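Search questions
Search

Is it worth folding clothes on the bed, or should I buy a proper folding table?

Asked by Mohit Katiyar, 1 April 2025
3 answers - 7 shares

I fold everything on the bed and my back is not thrilled. Grurthorpe sell a fold-away table for 50 quid that is meant to "transform laundry day". I have my doubts. Does anyone own one, and is it still in use?

Answer 1
Bought one in July, used it 5 times. It lives behind the wardrobe now. The legs wobble and a double sheet hangs off both ends. The Bunolholm one is the same thing in another colour as far as I can tell.

Answer 2
tables are fine if you have the space, get a big one

Answer 3
I'd want to see the person who irons out 800 creases a year on a table that size. A bed is bigger and you already own it. My only rule is to clear it first, and I mean everything, or the clean tops end up under yesterday's things. Long sleeves are the nuisance. Hold the top up by the shoulders, let the sleeves drop, then lay it face down and bring them in. As for your back, kneel on a cushion. I don't believe in folding boards either - I had a Rodach one and it only suited T-shirts.
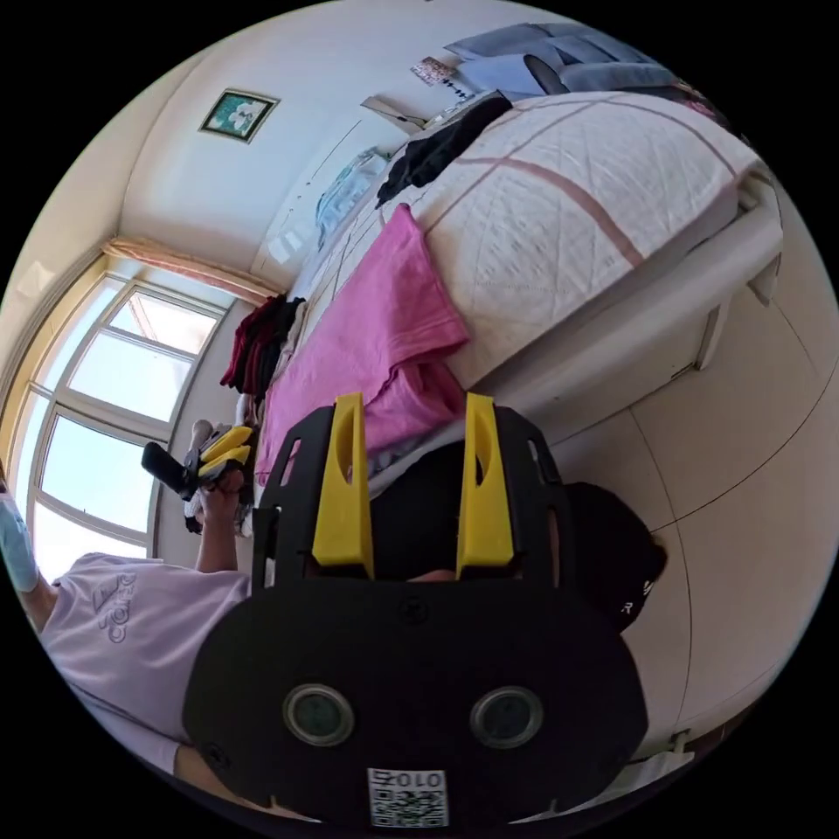 Pink top, checked cover in both.
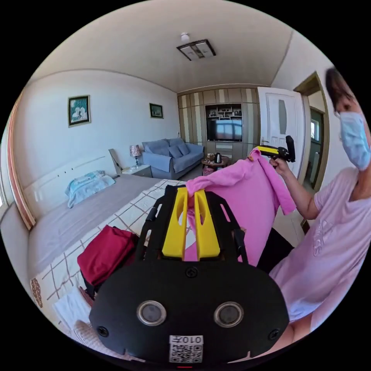 What should I do with clothes that won't stay folded?
Hang them. Slippery fabrics slide apart in a pile however neatly you do it, so put those on hangers and save the drawer for cotton.

12 comments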